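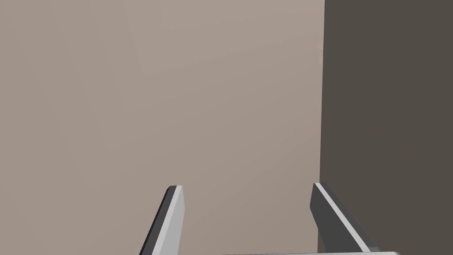

A simulated view from Siteck's Arkusine package, with the open gripper facing a bare wall near a corner.

Siteck wants small shops to pay for robot practice before they pay for a robot

Siteck has put its Arkusine simulation package on sale, and the pitch is simple enough. A shop that is thinking of buying a robot arm rents the software first, runs its jobs on a screen, and finds out what will go wrong before any metal shows up. The price is $3,167 a year for 2 seats. Orders opened on 30th May.

It is a fair idea. Whether it is worth that much money is harder to say, and the company's own material doesn't help its case a great deal. The view it supplied has a two-fingered gripper at the bottom, a beige wall, a darker wall, and nothing to pick up. Anyone who has tried to get an arm to work in a real shop will know that blank walls are the easy part. Parts come in dirty. Bins get bumped. The light changes when somebody opens the loading door.

Siteck says the package includes 43 ready-made tasks, from sorting small parts to loading a press. It would not say how many of those have been checked against a real arm doing the same job. Asked twice, a spokesman for the company said testing was "ongoing" and that results would be shared with paying customers.

Teodoro Solís, who handles sales for Arkusine, said the plain surroundings are on purpose. "You start with the simple room and you build up," he said. "Customers add their own benches, their own parts. We don't want to guess what your floor looks like."

That puts a lot of the work on the customer. Adding a bench means measuring it and drawing it, or paying Siteck to do it. The setup service is billed by the hour and is not part of the yearly price. The company would not give a typical bill.

One shop that has used an early version is Leitão, a maker of door hardware in Titport. It got access in February and spent 16 weeks on a single job, moving hinge plates from a tray to a drilling fixture. Production manager Tomás Patrício said the software was useful for finding out how far the arm would need to reach, and it steered the shop away from a model that was too short. He was less pleased with the gripping.

"On the screen it picked up the plate every time," Patrício said. "Then we borrowed an arm and the plates had oil on them. They slid right out. The program has a setting for friction, but you have to know what number to put in, and we didn't."

Leitão has not decided whether to renew. Patrício said he would probably pay for a month of it, if Siteck sold it by the month. It doesn't. Solís said shorter plans were "something we hear about a lot" but gave no date.

There is also the matter of the trial. Siteck offers one, but it comes with the tasks locked to their default settings, so a buyer can watch the gripper move and can't change what it is moving around. A shop owner would learn very little about his own floor that way. The friction setting that gave Leitão trouble is locked in the trial too.

Support is by email only in the first year. Phone support costs extra, and Siteck did not have a price for it when asked. The license renews by itself unless it is canceled in writing before the year is up.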